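Home > Kitchens and plumbing > Hard water

Magnetic descaler on the rising main: does it do anything at all?

Posted by kettlefur, 30 November 2019

We moved to Wanwood in June and the water here is like soup. The kettle furs up, the shower head squirts sideways and the glasses come out of the dishwasher looking frosted. A neighbour swears by a thing called the Stutero, which is two magnets in a plastic clamp. You fit it round the cold pipe under the sink and it is supposed to "condition" the water so the scale doesn't stick. No plumbing, no salt, no power.

I've read the leaflet twice and I still can't find the part where it says what happens to the chalk. As far as I can make out it stays in the water, only better behaved.

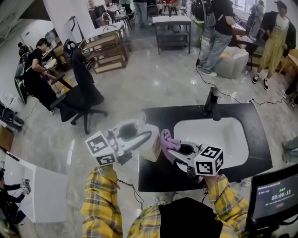 The leaflet also says to allow 6 weeks "for existing deposits to soften", and I notice the returns period is 28 days. Make of that what you will. My main gripe is the area round the sink, where every drop leaves a white ring once it dries. On a black worktop like that one you can't miss a single mark, and going over it with a cloth, purple or any other colour, mostly spreads the chalk into a haze. If the magnets would stop that I'd pay up tomorrow. I'd like to hear from someone who has had one on for more than a fortnight and isn't selling them.

Also, is a proper salt softener worth the bother in a small kitchen? The cupboard is already full and I'm wary of anything that needs feeding.

2 replies
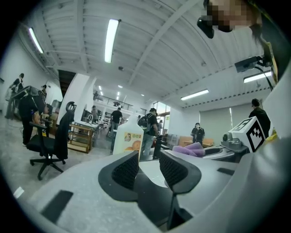 plainpipes | Regular | Kitchens and plumbing

I had one for 9 months in the last house. Different make, same idea. I took it off when we sold and couldn't tell you one thing that changed in that time. The kettle was the best check I had, because I'd stopped descaling it on purpose, and it furred up exactly as before. My brother-in-law reckoned the scale was "softer". It came off with vinegar, same as it always had.

Before you buy anything, ask the seller what they measured. Hardness before and after won't change, and they'll tell you so themselves, so there is nothing to test with a strip. That leaves you with opinions, mostly from people who have just spent the money.

A salt softener does work in the plain sense that it takes the calcium out. Soap lathers and the glasses come out clear. Against that you have the salt to lug home, the space it takes, and a bit more sodium in the water, so most people leave one tap unsoftened for drinking. We looked at a Mekusberg and the salesman wanted to come round for an hour and a half to "assess our lifestyle". I said no. Get a local plumber to quote for fitting and buy the box separately.

For the rings round the sink, dry the worktop after use. Dull, I know. White vinegar and water will shift old marks on laminate, but keep it well away from marble or limestone and check what yours is made of first. I wouldn't bother with the special sprays. Read the back of the bottle and it's usually a weak acid with a lemon on the label.

fontana_road_flat

Mine has been on 2 years and the boiler man said he'd seen worse. So maybe? He did say the same about my mum's and she hasn't got one.

If you rent, ask the landlord before you touch anything under the sink. Mine was fine about the clamp but said no to a softener.

kettlefur added:

Thanks both. The hour and a half did it for me. I've bought a squeegee and a bottle of vinegar, and the neighbour can keep his magnets. Still undecided about the salt, will get a quote after Christmas.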